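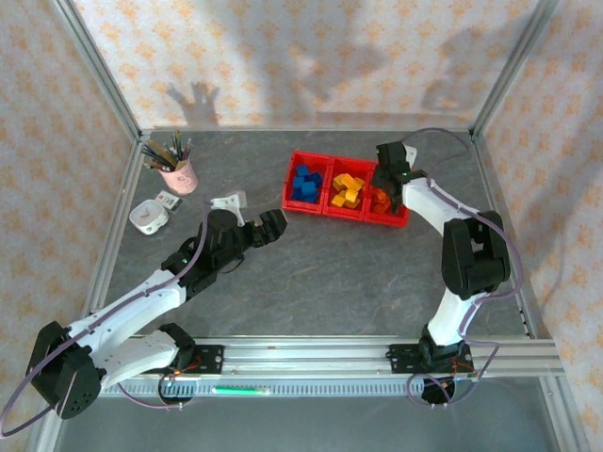
我用了两个冬天，只想说一件事：水箱一定要用蒸馏水，说明书里写了，可是我开始没有听。后来喷气口变得很慢，拆下来用柠檬酸泡了一晚，才恢复。机器本身我很满意，头发长到腰的客人也可以全部放进罩子里。

以上是一位买家留在旧页面上的评论，我们把它保留下来，同时在下面“除垢”一节里补充了柠檬酸的用法。

Gorkorus Nostatar 落地式护发蒸汽机
货号：3663
价格：698 元（含罩子、立柱、底座、水箱和量杯，不含发膜）
供货：Georgiev 商行
页面更新：2021年9月26日

产品简介

Nostatar 是一台给头发做蒸汽护理的机器，适合小型美发店，也适合在家里经常做护理的人。它把水加热成细的蒸汽，从罩子的后部送进去，让蒸汽在头发四周慢慢流动。在温暖和潮湿的环境里，发膜比较容易抹开，也不会在表面很快变干。染过、漂过、烫过的头发，往往又干又涩，梳的时候容易打结，很多人就是为了这样的头发来找蒸汽机。

请注意，它不是吹风机，也不是烘发罩。它没有风扇，不能把头发吹干。每年都有顾客因为外形相似而买错，所以我们把这句话写在前面。如果您需要的是加热定型或者烘干，请看目录里的“烘发罩”一栏。

机器工作的时候声音不大，主要是水沸腾的声音，和一只电水壶差不多。在安静的房间里能听见，但是不影响说话，也不影响听音乐。

主要参数

名称：落地式护发蒸汽机
型号：Nostatar
货号：3663
立柱最低时的总高度：107 厘米
立柱调节：手动，旋钮锁紧
底座：四只万向轮，其中两只带刹车
罩子：透明，前部可以向上翻开
蒸汽档位：低、中、高
定时：机械旋钮，到时间有铃声
缺水保护：有
水箱：可以取下，带最高和最低水位线
颜色：白色，浅灰色
电源：家用插座，请使用有接地的插座
保修：一年，罩子和密封圈除外

关于高度

我们收到最多的问题是高度。107 厘米是立柱完全放下时，从地面到机器最高点的距离。坐在普通的理发椅上，大部分成年人需要把立柱拉高一些。给孩子使用，或者坐在矮沙发上使用，最低的位置一般就合适。如果您的椅子有液压升降，建议先把椅子放到最低，再调节机器，这样客人站起来的时候不会碰到罩子。

调节的时候请用一只手托住罩子下面的臂，另一只手松开旋钮。不要先松旋钮再去扶，因为机头有一定重量，会自己滑下来。旋钮拧到感觉有阻力就可以，太用力会损伤里面的塑料垫片。垫片可以单独买，价格不高，但是换的时候要把整根立柱拆开，比较麻烦。

包装里有什么

机头一个，已经装好加热部分
透明罩子一个，单独包在泡沫里
立柱一套，分上下两段
底座一个，轮子四只，需要自己按进去
水箱一个
量杯一个
接水的小盘一个
备用密封圈一只
中文说明书一本

装轮子的时候，把底座反过来放在毯子上，对准孔，用手掌压下去，听到“咔”的一声就是到位了。带刹车的两只请装在前面，也就是罩子开口的方向，这样用脚踩比较方便。如果四只都压不进去，请检查孔里是不是还有保护用的小塑料塞，出厂的时候有时忘记取出来。

立柱两段之间是螺纹连接，不需要工具。电线从立柱旁边的卡扣里走，不要从里面穿。

第一次使用之前

新机器里面可能会有一点工厂的气味。请加水到最高水位线，不放人，用高档空转一次，然后把剩下的水倒掉。一般一次就够，如果还有气味，可以再做一次。罩子的内外两面都有保护膜，膜是透明的，不容易看到，请从边角开始撕。有顾客用了几个月才发现膜没有撕，还以为罩子质量不好，看上去总是雾蒙蒙的。

使用方法

一、头发先用洗发水洗干净，用毛巾按到不滴水。头发上如果水太多，发膜会被冲稀，效果差一些。

二、把发膜从中段抹到发尾，发根附近少抹或者不抹。细软的头发尤其要注意，抹到头皮上容易显得油。用宽齿的梳子梳开，再用夹子松松地固定在头顶。夹子请选塑料的，金属夹子在蒸汽里会变热。

三、水箱加到两条水位线之间，插好，听到轻轻的一声再松手。

四、打开开关，先不要让客人坐进去。等蒸汽稳定地出来，而且喷气口不再滴水，再把罩子移过来。这个等待的时间，冬天比夏天要长。

五、罩子的后沿放在颈部上面，前沿在额头前面，脸要露在外面。脖子上围一条干毛巾，可以吸住流下来的水珠。

六、选择档位和时间，见下一节。

七、结束以后先关开关，把罩子翻上去，等一会儿再让客人起身。然后用温水冲洗，最后可以用凉一点的水再冲一遍。

档位和时间怎么选

细软头发，没有染过：低档，十分钟。
普通头发，偶尔染：中档，十五分钟。
粗硬头发，比较难吸收的：中档或者高档，二十分钟。
漂过的浅色头发：低档，十分钟到十五分钟。
卷发，自然卷：中档，十五分钟，夹起来的时候不要拉直。
刚烫过的头发：请至少等一个星期再做，开始用低档。

上面的时间是我们根据使用经验给的建议，不是规定。每个人的头发不一样，同一个人夏天和冬天也不一样。第一次请选较短的时间，下一次再增加。时间长不等于效果好，头发在潮湿的环境里泡得太久会变得很软，梳的时候反而容易断。

漂过的浅色头发需要多说几句。这种头发的表面已经比较疏松，吸水很快，掉色也很快。如果您刚做了珍珠色、米色或者灰色这样的冷色，请在染色之后等几天，并且用低档。蒸汽会让一部分颜色提前流失，这一点我们不想隐瞒。想保持冷色的顾客，常常把蒸汽护理安排在下次补色之前，这样头发状态好一些，颜色也上得均匀。具体请和您的发型师商量，不同牌子的染膏要求不同。

可以和染膏一起用吗？

有的发型师在染发的时候用蒸汽机来加快时间。我们不推荐在家里这样做。蒸汽会让染膏变稀，可能流到额头和耳朵上，而且显色的速度很难控制。在店里，如果染膏的说明书写明可以加热，由有经验的人来操作，又一直看着，是可以的。漂粉不可以和本机一起使用。

配什么发膜

机器对发膜的牌子没有要求，您现在用的可以继续用。质地太稀的会往下流，质地太油的在罩子里会留下一层油，清洁比较费事。

我们同时供应 Flinus 发膜，有两种：一种较轻，给细软的头发；一种较厚，给漂过或者很粗的头发。两种都是大罐装，店里用比较合算。Flinus 的香味比较淡，加热以后也不刺激，这是我们选它的主要原因，因为在小房间里，很浓的香味经过蒸汽会让人头晕。现在较厚的一种缺货，预计12月到货，可以先登记，到货以后我们会通知。

纯的植物油也可以用，比如椰子油和橄榄油，但是量要少，抹完用一次性的浴帽盖住发尾，再放进罩子。不要把油、香精或者花水倒进水箱。水箱和加热部分只能接触水，加了别的东西，保修就没有了。

用什么水

蒸馏水最好，纯净水也可以。矿泉水不行，名字听起来很好，但是里面的矿物质会留在加热管上。自来水在有些城市比较软，短时间用没有问题，在水硬的地方，几个星期喷气口就会变窄。烧开过再放凉的自来水，比直接用好一点，但是不能代替蒸馏水。

每次用完，请把水箱里剩下的水倒掉，打开盖子晾干。水放在里面过夜，会有不好的气味，下一次这个气味就会到头发上。

除垢

如果蒸汽变小，或者出来的时候断断续续，还有“噗噗”的声音，多半是水垢。请这样做：

拔下电源，等机器完全凉。
用量杯装温水，放一小勺食用柠檬酸，搅拌到看不见颗粒。
倒进水箱，插好，打开低档，等有蒸汽出来马上关掉。
放一个小时。水垢很厚的时候可以放一晚，期间拔下电源。
倒掉，换清水，用高档空转两次。
喷气口可以逆时针转下来，单独泡在柠檬酸水里，用软牙刷刷。不要用针去捅，孔变大了以后会滴热水。

白醋也能除垢，但是气味留得很久，所以我们建议用柠檬酸。每天用的店，建议每个月做一次。家里一个星期用一次的，半年做一次就可以。

罩子的清洁

罩子用软布和温水擦，油比较多的时候加一滴洗洁精。不要用酒精，不要用丙酮，也不要用玻璃清洁剂，这些会让透明的材料出现很细的裂纹，刚开始看不出来，时间长了就变白。染膏沾到罩子上，请在没有干的时候立刻擦掉，干了以后很难完全去除。罩子可以取下来：把两边的卡扣同时向外拉，往前抬。装回去的时候，两边都要听到声音。

安全注意

喷气口附近很热，使用中和刚关机的时候都不要摸。
客人感到太热、头晕或者不舒服，请马上翻开罩子，关掉机器。
头皮有伤口、发炎，或者刚做过手术的人，不要使用。
怀孕的人、血压有问题的人，请先问医生。
孩子使用的时候，旁边必须有大人。
隐形眼镜最好先取下来，金属的耳环和发卡也请取下来。
移动机器之前，先拔电源，把水箱里的水倒掉，然后松开刹车，推立柱，不要推罩子。
不要放在浴缸或者淋浴旁边使用。
电线如果有破损，请不要自己用胶布包，联系我们更换。

常见问题

机器通电了，灯亮，但是没有蒸汽？
先看水箱是不是插到底。缺水保护的开关在水箱下面，差一点点都不会加热。如果水箱没有问题，请等几分钟，冷的房间里加热比较慢。还是没有，请和我们联系。

罩子里面滴水，正常吗？
有水珠是正常的，会沿着后面的槽流到小盘里。如果直接滴在头上，请检查机器是不是站得平，罩子稍微往后倾一点比较好。小盘每次用完要倒。

喷出来的是热水点，不是蒸汽？
一般是水加得超过了最高水位线，或者刚开机就把罩子移过来了。倒掉一些水，等蒸汽稳定再用。如果水位正确还是这样，请做一次除垢。

能不能只用蒸汽，不抹发膜？
可以。有人做头皮清洁之前用几分钟，让头皮上的产品残留变软，再洗比较容易。请用低档。

一个水箱可以用多久？
中档可以做完一次普通护理，还有剩余。高档连续做两位客人，中间需要加水。加水之前请关机，水箱拔出来的时候有热的水滴，请拿一块布。

可以整天不停地用吗？
建议每两位客人之间休息一会儿，让加热部分降温，也可以利用这个时间擦罩子。客人非常多的大店，我们认为应该选择更大的商用型号，这台是为小店设计的。

头发很长，罩子里放不下怎么办？
把头发分成两部分，向上盘，用夹子固定，不要压得太紧，蒸汽要能进去。像文章开头那位买家说的，腰部的长度可以放下。特别厚的长发，可以在中间停一次，把里面的头发翻到外面来。

白色的会变黄吗？
机身远离窗户的阳光，平时擦干净，变化不明显。染发比较多的店，我们建议浅灰色，沾上一点颜色不太看得出来。

有没有挂墙的款式？
没有。Nostatar 只有落地的。立柱也不能改装到墙上，请不要自己打孔。

接头和别的罩子通用吗？
Gorkorus 的旧款罩子卡扣位置不同，装不上。买配件的时候请写货号 3663，我们按照这个号码找，不容易错。

可以单独购买的配件

透明罩子
密封圈（两只一包）
水箱，带盖
喷气口
立柱旋钮和垫片
万向轮（四只一套，也可以只买带刹车的）
接水小盘

配件的价格会变化，请在下单之前询问。罩子因为体积大，运费另外计算。

送货和退换

机器装在一个纸箱里，箱子比较大，一个人可以搬，但是楼梯上最好两个人。收到以后请当着送货人员的面打开，先看罩子。罩子如果有裂纹，请拍照，并且在单子上写明，我们会补发新的，不需要把整台机器寄回来。

没有加过水的机器，可以在收到以后十四天内退货，包装要完整。加过水的机器出于卫生的原因不能退，有故障的走保修。保修的时候请提供购买凭证和机身底部的标签照片。寄来修理之前，请一定把水倒干净并且晾一天，路上有水流出来会损坏控制部分，这种损坏不在保修范围里。

店铺一次订购多台，或者和 Flinus 发膜一起订购，请直接写信给 Georgiev 商行的销售部门，说明数量、颜色和收货城市，我们会把报价和运费一起回复给您。来信可以用中文，也可以用英文。

同类产品：烘发罩（台式）、头皮清洁刷、宽齿护发梳、一次性浴帽、染发围布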